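第6章 小东西的归位

我先坦白一件事:写这一章之前,我的书房地板上摊着一堆小玩意儿,摊了整整14天。每天跨过去,每天跟自己说“周末一定收”。所以这一章您可以放心读,写它的人比您好不到哪儿去!

前面五章我们收的都是大件:被褥、锅、过冬的外套。大件其实好办,它占地方,逼着您做决定。真正磨人的是小东西,一副牌、一个计时的沙漏、一只巴掌大的摆件,单拎出来哪个都不碍事,凑到一起就成了“那一堆”。我的学生Olaia Salcedo给它起过名字,叫“地板沙拉”,我觉得比教科书上的词都好,就一直用到现在。

收“地板沙拉”,我习惯先找靠边的那件大东西。边上有箱子也好,有袋子也好,先别动它,拿它当岸。岸定下来了,散在中间的才有地方可去。
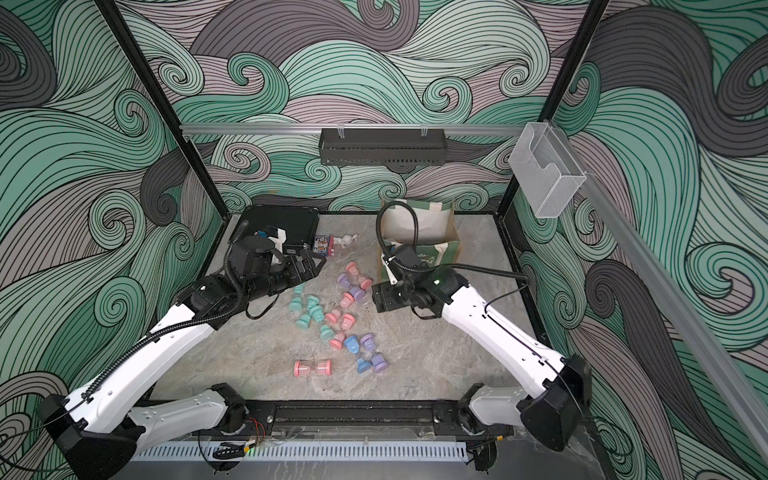 图6-1 黑色扁箱靠在里侧,一旁是米色手提袋

接着是分堆。很多人(包括从前的我)一上来就按颜色分,好看是好看,可过两天要用的时候,谁会想“我去找个绿色的东西”呢?我的办法是按“什么时候会想起它”来分。沙漏,做题、泡茶的时候想起;扑克牌,家里来人的时候想起;小兔子摆件,擦灰的时候想起。圣诞图案的袋子就更有意思了,一年里大概只有一个月理直气壮,其余的日子都在给别的东西当容器。

我家也有这么一只,从Greddale的旧货集市背回来的,二月里还拎着它去买菜,摊主每次都祝我节日快乐。
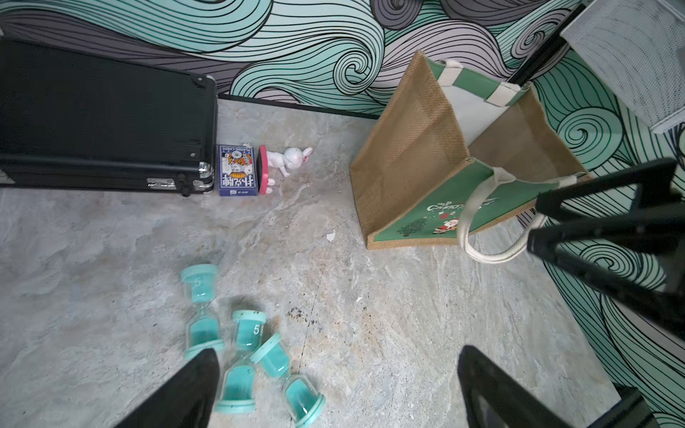

图6-2 扑克牌、白兔摆件、薄荷绿沙漏和带圣诞图案的麻布袋,按“什么时候会想起它”,您会分成几堆?

分堆的时候请忍住一件事:别玩。我知道这很难。沙漏这东西,手一碰就想倒过来,倒过来就想看它漏完,漏完了又想比一比哪只快。我有一回就这么蹲在地上“测试”了一下午,最后一件都没收成,腿倒是麻了。

分好了堆,再说盒子。我偏爱浅的、没盖的托盘,纸板的就行。深盒子会骗人,您往里一丢,觉得收好了,其实只是把“地板沙拉”换了个碗。浅托盘摆不下第二层,满了就是满了,它比您诚实。

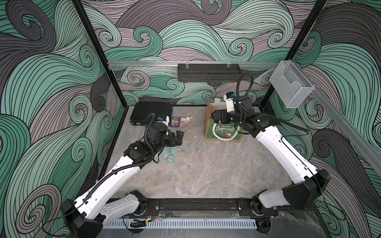

托盘也不必买新的。我在Mridha教课那几年,班上用的全是拆快递剩下的纸板,把边裁齐,折起来,角上贴一道胶带,用了3年还硬挺挺的。有个同学坚持给托盘包花纸,包完舍不得往里放东西,这就有点本末倒置了,不过我承认那花纸真漂亮。

还有一类要单独讲:成套的。沙漏常常按时长配成一套,颜色也各不相同,这种千万别拆散了塞缝。成套的东西要并排放,顶盖朝上,印了数字的那面露出来,用的时候一眼就挑得到。我以前图省事,把几只横着塞在抽屉边上,结果煮鸡蛋时摸出来一只十五分钟的,那颗鸡蛋您可以想象。

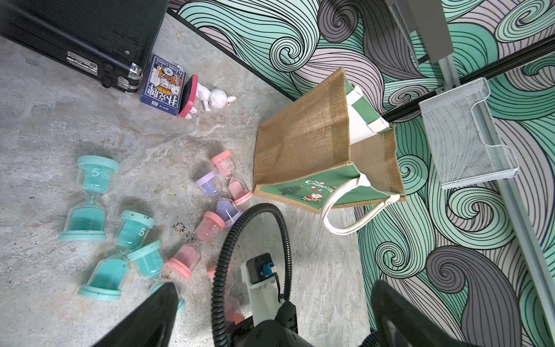 易碎的玻璃件之间,垫一层软纸或者旧手帕就够了,别裹成粽子,裹得太严实下回您就懒得拆。摆件也一样,耳朵长的、带尖角的放最后,搁在最上面或者最外侧,免得被别的东西压着。至于扑克牌,装回牌盒之前请数一遍,少一张的牌我家现在还有两副,一直没舍得扔,也一直没法玩。

下一节我们从分堆练起。请先在家里找一块有“沙拉”的地板,大小不限,别提前收拾,再准备一个浅托盘和一支铅笔。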